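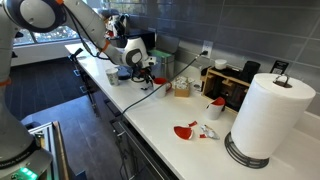 Should a company let the public watch its robots work before the robots are any good? It should, as long as visitors get to see an ordinary working session and get straight answers about it.

I came to that view after an open day at Stusach, a small firm that works on robot arms for kitchens, offices and other places where people leave things lying on counters. I had gone with low hopes. I have been to a fair number of robot demonstrations over the years and most of them follow the same plan. There is a rope, a spotless table and a block of a bright color. The arm picks up the block, people clap, and a person in a company shirt talks about the future. You leave knowing that the arm can pick up that block on that table.

Stusach ran things differently. The work was set up on a kitchen counter by a window, with a tiled wall behind it and a power cord running across the top. There was a roll of paper towels on a stand, a paper cup, and a box of white packets. There was a white mug with a red inside and a red handle, and near it a broken mug of the same colors, with pieces of it spread over the counter. The arm hung over all this with its fingers pointing down.

The job that afternoon was cleaning up after a breakage. That sounds like a small thing. Anyone who has done it with bare feet knows that it takes some care. You have to tell the good mug from the bad one, leave the good one alone, and deal with pieces that range from the size of your palm to the size of a grain of rice. The big curved ones rock when you touch them. The small ones are hard for a person with fingernails to pick up, never mind a machine.

Visitors were let in 20 at a time. Our group was led by Kwabena Kyei, an engineer who has been with the firm since it was renting space in Rasgate. He opened by telling us what the arm was bad at. Thin pieces were the worst, he said, and shiny ones came next, and a thin shiny piece lying near the edge of something else was the sort of thing that kept his team at work late. Then he let it run.

It was slow. I will not pretend otherwise. The arm would come down, stop, shift a little and come down again. On the first try at a large piece it closed on air. On the second it got hold and then let the piece slide back onto the counter with a clink that made the woman next to me jump. On the third it held on. One of the children in our group asked why they didn't use a broom, and Kyei said that was a good question and that for a floor they would.

I thought more of the company after the two misses than I had before them. A miss gives you something to ask about. People wanted to know what the arm does when it drops a piece, whether it knows it has dropped it, and what would happen if somebody reached in to help. Those are the questions that matter for anyone who might have one of these things in a break room. At a demonstration where everything goes right, they don't come up, and if they do the answer is usually a slide.

There are fair arguments against doing it this way. The first is that the public may get the wrong idea. A person who sees a robot fail at a simple chore may decide the whole field is a waste of money and say so to friends. I heard a bit of that in the parking lot. One man said he could have had the counter clean in the time it took the arm to make up its mind. He was right about that. But he also knew, when he drove home, what the machine could and could not do in September of this year, and that is more than he would have learned from a company video. I would take an unimpressed person who has his facts straight over an excited one who has been misled.

The second argument is about money. Bosisness, which sells a competing arm and holds its own event every June, puts on a polished show, and buyers like it. I was there this year. The arm there stacked cups for the whole of my visit and never dropped one. When I asked to have a cup moved a few inches to the side, I was told the program was locked for the day. I don't say that to run down their product. It may be very good. I have no way of telling, and neither did anyone else in the room. A firm that shows its failures next to a firm that hides them may lose some orders, and I understand why a sales department would hate the idea.

The third argument is safety, and this is the one I take most seriously. Broken mugs have sharp edges, and a moving arm is a moving arm. Stusach kept us well back and had one of its people standing by the stop button through the whole session. That seemed right to me. I would have liked it said more plainly at the start where we could and couldn't stand. A strip of tape on the floor would have done the job.

I would also have liked numbers. Kyei told us the team had run the cleanup task around 2,000 times, and that the results were getting better, but there was no sheet to take home that said how much better, or how results were counted. Is a run a success if every large piece is gone and a tiny one is left? In a kitchen I would say it is not. I asked him that and he agreed, and said they were still arguing over it in the office. I'd like to see the argument settled and the answer printed on the wall at the next open day, bad figures included.

The city of Cassim is now looking at arms of this kind for the kitchens in its community centers, and comments on the plan are open until Sep 30, 2022. I plan to send one in. I will ask that any firm hoping for the contract hold a public session on an ordinary counter, with things on it that the firm did not choose, and that it let people stay for the parts that go wrong. If Bosisness wants to bring its cups, that's fine, provided somebody from the city is allowed to move them.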